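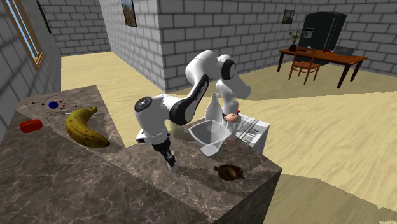 My best tip for recording kitchen demos for a learning system: move your stuff between takes! I used to leave everything parked and run 22 pick-ups in a row, and the arm learned the spot and ignored the fruit. Now I shuffle every 10 takes, and in the simulated kitchen that's free. With the clear bin right behind the gripper like that, I'll swap the banana and the tomato first, then slide the bin along the marble. Keep your fumbled grasps too (in their own folder, please) and label them before lunch, while you still remember what went wrong.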